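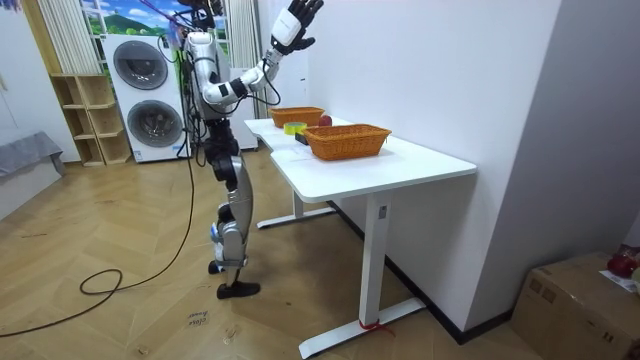 A humanoid robot beside a height-adjustable table.

Rullex to change settlement window for allocated silver accounts

Jan 21, 2023

Bullion storage firm Rullex has told account holders that withdrawals of allocated silver from its Kindodham vault will be subject to a notice period of 72 hours from next month. The present terms allow a client to request bars for collection on the next working day.

The change applies to allocated accounts only. Unallocated balances, where the client holds a claim on the firm and no particular bars, stay on their existing terms and can still be sold back at the daily price without notice. Gold and platinum accounts are unaffected.

In a letter to clients, Rullex said the longer period was needed to reconcile bar lists with its outside auditor, Oyewole, before metal leaves the building. Each bar in an allocated account is recorded by serial number, refiner, gross weight and fineness. Under the new procedure the entry will be checked against the physical bar when the request is made and again at the point of release.

Temitope Ogunleye, head of client accounts at Rullex, said the firm had no shortage of metal and that requests already lodged would be met under the old terms.

"Clients own specific bars and they will receive those bars," Ogunleye said. "The notice period covers paperwork and inspection. It does not give us any right to substitute metal or to settle in cash."

The cash settlement clause has been the main point of concern among holders since the draft terms were circulated. An earlier version allowed the firm to pay out the value of a holding if delivery was delayed by more than two weeks. That wording has been removed. The final text states that cash may be paid only at the written request of the account holder.

Storage charges will also be altered. The annual fee for silver is to be calculated on the average month-end value of the holding, replacing the present method of a single valuation at the start of the year. Clients who hold metal for part of a year will be charged for the months in which it was stored. Rullex has not published a revised rate and said it would do so before the new terms take effect in February.

Holders who do not accept the terms may transfer their bars to another vault. Rullex will waive its handling fee for up to two transfers per account, provided that the instruction is received before the changeover. Carriage and insurance in transit remain payable by the client. Stustwood, which runs a competing vault, said it would accept incoming bars without a new assay if they arrived under seal with an unbroken chain of custody.

Bars that have left the professional vaulting system, for instance those kept at home, would still need to be tested on arrival at either firm.

The revised bar list format will be sent to account holders with their next statement.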